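2024年9月25日

指の把持制御と時刻同期を直したので、変更点をスレッドに残しておきます。対象は腕付きの多指ハンドで、ソフト側の話だけです。ハードは先月から変えていません。

---

構成から。上位の計画は社内ツールのLustwood、ログの収集と再生はTradetti。腕のドライバはFujimoto製のものを包んで使っています。指の制御だけ自前で、リポジトリ名はVullowです。

---

今回の課題は、細い棒を段ボールの仕切り箱のマスに入れること。マスが横に細長いので、横方向には余裕があり、手前と奥の方向にはほとんどありません。先端の姿勢が少し傾くだけで仕切りの縁に乗ります。

---

仕切りが段ボールなので、当たると逃げます。剛体として衝突モデルを作ると、計画は通るのに実機で仕切りを押し曲げることがありました。Lustwood側では仕切りを「触ってよいが押してはいけない面」として登録しています。

---

箱の位置は毎回少しずらして始めます。机に印を付けて固定する案もありましたが、それだと推定器が箱を見なくなります。向きも少し変えます。

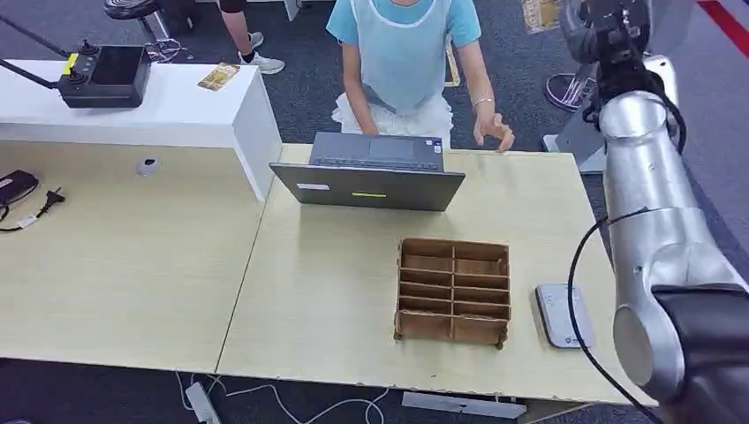 頭部と手首のカメラの時刻はどうやって合わせているのか、ハードウェアトリガを入れていないなら無理ではないか、という返信が付きました。

---

トリガは入れていません。それぞれの画像に受信時刻を付け、関節の値も同じ時計で記録し、あとから遅延を推定して引いています。

---

推定の手順です。腕をゆっくり往復させ、画像のオプティカルフローから出した速度と、関節エンコーダから出した先端速度の相互相関を取る。ピークの位置がそのまま遅延になります。特別なマーカーは使いません。

---

手首カメラの遅延は81ミリ秒でした。想定していたより大きく、速く動かすと先端の位置がはっきりずれます。前の版ではここをゼロとして扱っていたので、学習側が画像と関節の食い違いを丸ごと覚えていました。

---

補正はTradettiの再生時に入れます。記録の時点では生の時刻を触りません。一度記録側で補正してしまい、推定値が間違っていたときに戻せなくなったことがあります。生データは生のまま。設定は別ファイルです。

---

起動のたびに遅延が変わるのでは、という心配もありましたが、USBのつなぎ先を固定してからは落ち着いています。つなぎ先を変えたら測り直し。起動スクリプトがポートの並びを読んで、前回と違えば警告を出します。

---

次は薄い物の話。カード類は棒と難しさの種類が違います。棒は握ってしまえば姿勢が決まりますが、カードは指先が下に入るかどうかで全部決まる。

---

Vullowでは接触を指の電流から推定しています。カードの縁に触れた程度の力では摩擦のばらつきに埋もれるので、しきい値を一定にすると早すぎるか遅すぎるかのどちらかになります。

---

そこで、接近中の電流の平均を短い窓で取り続けて、そこからの差分で判定するようにしました。窓が長いと姿勢が変わったときの重力分が混ざります。短いとノイズで誤検出します。今の値は手で探したもので、根拠は薄いです。
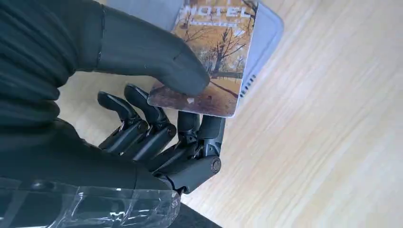 差分での判定にしてから、指ごとに接触の時刻を別々に出せるようになりました。前は手全体で一つのフラグだったので、どの指が先に当たったのかログを見ても分からなかった。

---

計画側もこれに合わせて変えました。最初に触れた指をその場で止めて、残りの指だけ進める。全指を同時に閉じると、軽い物はその間に動いてしまいます。

---

木目の机にカードという組み合わせは、認識側には少し面倒です。印刷の絵柄が細かいと、輪郭抽出がカードの中の線を拾います。外形の長方形を先に当てはめて、内側のエッジを捨てる処理を入れました。

---

ただし、人の手や指がカードに重なると外形の当てはめが崩れます。辺が2本見えていれば姿勢は出せる、という前提で書いたのですが、隠れ方によってはその2本が平行になります。平行だと辺に沿った方向が決まりません。未解決です。

---

今は信頼度を下げて計画に渡し、計画側で接近を遅くしています。止めるべきかもしれません。

---

表面が透ける物も触れておきます。半透明のフィルムを巻いた物は、深度がほとんど当てになりません。フィルムの面を拾うか、中の物を拾うか、画素ごとにばらばらになります。

---

試したこと。深度の穴を周囲から埋める処理は、しわの多いフィルムだと存在しない面を作るのでやめました。複数フレームの中央値は多少効きますが、光の反射が動かないと同じ誤りがそのまま残ります。

---

結局、色画像から領域を切り出し、その領域では深度の分散が大きい画素を使わないことにしました。残った画素が少なければ計画は始めません。地味ですが、手が変な高さで閉じることは減りました。
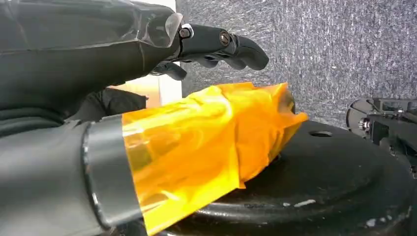 円筒の当てはめについては、軸の向きと半径を同時に解くのをやめて、軸を先に出しています。はみ出したフィルムの点が半径を引っ張り、実物より太い円筒になるからです。太く見積もると指の開きも大きくなり、閉じ終わるまでの時間が延びます。

---

指先が物の真上にあるときは、手首カメラから見て物が指に隠れます。このときの画像で推定を更新すると位置が飛ぶ。関節の値から指の見える範囲を描いて、マスクとして引くようにしました。マスクは少し太らせてあります。

---

マスクを太らせる幅は、さっきの遅延と関係があります。時刻がずれているとマスクもずれる。補正を入れる前は幅をかなり広く取る必要があって、肝心の物まで消していました。順番としては、遅延を直してからマスクを詰めるのが正しかったです。

---

手を覆う透明なカバーも認識に出ます。関節モデルにはカバーの形が入っていないので、マスクの外に反射が残る。今はカバーのおおよその形を手で足しています。付け直すと少し位置が変わるため、あまり信用していません。

---

評価の話。Tradettiに入っている225エピソードを、新旧の制御設定で再生して比べました。再生なので、実機で成功したかどうかは言えません。見ているのは、接触判定の時刻と、人が後から付けた接触時刻との差です。

---

棒の把持では差が縮みました。カードでは縮んだものと広がったものが混ざっています。広がった方を見ると、指がカードと机に同時に触れている場面が多い。電流だけで区別するのは難しいと思います。

---

ラベルにも問題がありました。接触の瞬間が指の陰になっていて、人によって付ける時刻が違う。ラベル付けの画面に別カメラの同時刻の画像を並べたら、迷う場面が減りました。こういう画面の改善が後回しになりがちです。

---

並べる画像も遅延補正済みのものにしないと意味がありません。最初の版では補正なしの画像を並べていて、片方では触れているのに片方では離れている、という画面になっていました。

---

棒を入れる動作に戻ります。握ったあとの棒の傾きは、指の関節角だけでは決まりません。握り位置がずれれば先端もずれます。頭部カメラで棒の先端を取り、手首の姿勢と合わせて一度だけ補正してから下ろします。

---

補正を連続でかける版も書きました。先端が仕切りの近くに来ると検出が仕切りの縁に吸い付くので、今は外しています。棒も段ボールも色が近く、色での分離は期待できません。

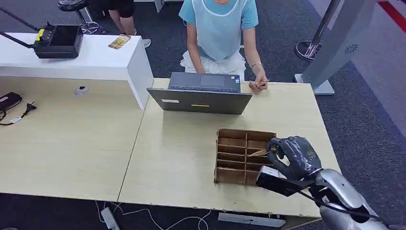
仕切り箱の上、細い棒を握った状態。

---

下ろす動作は位置制御のまま、上限力だけ下げています。インピーダンス制御に切り替える版もありますが、切り替えの瞬間に先端が少し動くのがまだ取れていません。目標値の引き継ぎの問題だと見ています。

---

縁に乗ったときの復帰は単純です。少し上げて、手前か奥にずらして、もう一度下ろす。どちらにずらすかは、止まったときの手首のモーメントの符号で決めています。符号が読めないほど小さいときは中断して、棒を握り直すところからやり直します。

---

この復帰を計画に入れるか制御に入れるかでしばらく迷いました。制御に入れると反応は速いのですが、Lustwoodのログに何も残らず、あとで読んだときに急に手が動いたように見えます。計画側に置いて、イベントとして記録しています。

---

ログのイベント名は途中で変えないほうがいいです。今回、接触のイベントを指ごとに分けたので、古い集計スクリプトが全部空の表を出しました。エラーにならないのが厄介でした。読み込み側に名前の対応表を置いて、知らない名前があれば止まるようにしてあります。

---

残っている作業。カードの辺が平行に隠れたときの扱い、カバーの形の自動推定、制御切り替え時の目標値の引き継ぎ。最後のものから手を付けます。

---

遅延推定のスクリプトは単体で動くように切り出しているところです。依存を減らして、12月までに設定ファイルの書式を固めます。書式が決まるまでは、キー名が変わる可能性があります。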